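Home | What's On | Classes | Join In | Find Us

Call for participants: the Clandis Recipe Memory Project

Do you still have your grandmother's handwriting on the back of an envelope, telling you how much lard to put in the pastry? Is there a dish in your family that has never been written down at all, because whoever made it simply knew? If so, we would love to hear from you, and we would love it even more if you came and told us about it in person.

We are looking for 41 people to take part in a season of recorded conversations on home cooking, and the sessions begin in February. You needn't be a good cook (one of our team can burn soup, and she is very welcome here) and you needn't have a long family history in the area. People who moved to Clandis last year are every bit as interesting to us as people whose families have been here for generations.

What happens in a session

You would come to us for one afternoon and sit down with an interviewer over a pot of tea. We ask where you ate as a child, who cooked, what was saved for special days and what everybody secretly disliked. It isn't a test and there are no wrong turns - some of the best stories in our first season came out when someone wandered off into a tale of a missing cake tin and never quite came back. If you have a recipe card, a notebook or an old pan, do bring it along and we will copy or photograph it while you wait.

Bring the whole biscuit tin of cuttings if you like and we can go through them together.

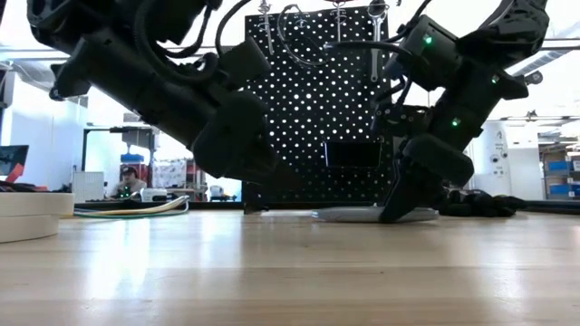
Who we would like to meet

Anyone aged 18 or over. We are especially short of people who cooked for a living in canteens, boarding houses or on boats, and of men who learned to cook late in life. If you would feel happier talking in a language other than English, tell us when you write and we will do our very best to find someone. You may bring a friend or relative to sit beside you, and quite often they end up joining in!

What you will receive

A copy of your recording to keep, your travel costs within the district, and a copy of the finished book, which Brindetti will be printing for us in a run of 400. You choose whether your full name appears, or just your first name, or no name at all. If you change your mind before we go to print, we will take your pages out and think no less of you.

How to put yourself forward

Please write up to 300 words on a dish you remember and why it has stayed with you. Spelling doesn't matter in the least. Send it to Agathe Lacroix, project coordinator, at the Flavard Rooms, or leave it in the box by the front desk. If writing is difficult, ask at the desk and Agathe will ring you for a chat instead.

Call opened Aug 29, 2025. We shall keep it open until the places are filled, and everyone who writes will get a reply.

Comments

Pam T: My aunt's parkin recipe says "bake until Uncle's train". Is that the sort of thing you're after?

Agathe Lacroix: Oh Pam, yes please. Do you know which train?

Rohan: Is there step-free access? Mum is 102 and would love to come, but stairs are out.

Agathe Lacroix: There is, by the side door, and we can also visit her at home if that suits her better. Please give her our warmest wishes.

Contact us | Copyright Clandis Recipe Memory Project | Back to top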